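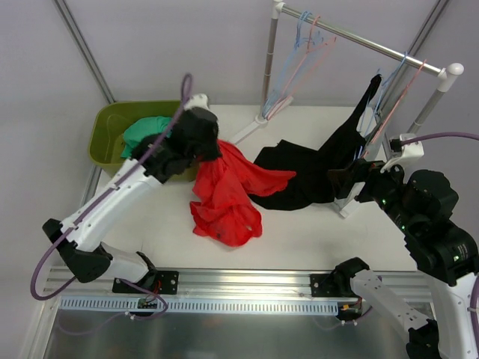
Red garment held by the left robot arm, black garment on the table.

Questions I often receive from students
Begoña Sepúlveda, marine geology, Dasora Institute

How did you become a marine geologist?
I studied chemistry first. In my third year I joined a short cruise on the Henden to help with water samples, and I spent more time with the sediment people than with my own group. After that I changed my subject.

Do I need to be good at mathematics?
You need enough to work with statistics and simple models. I was an average student in mathematics and I had to repeat one exam.

How long are you at sea?
Normally one cruise per year, in February or March. My longest had 80 days. The rest of the year I am in the laboratory or I write.

What is the deepest core you have taken?
It came from 3797 metres of water, in the Fitier Basin. The core itself was short, and we were a little disappointed.

Do you get seasick?
Yes, on the first two days, every time. I take the tablets before we leave the harbour.

Can I join a cruise as a student?
We have 20 scientific places on the ship and usually two are for master's students. Please write to me before the summer and tell me which courses you have done. A medical certificate is necessary.

Where can I see your samples?
The core store is in the Sumampouw building, room 738. It is open in the mornings until 11.30. Please ring the bell and wait, the corridor is long.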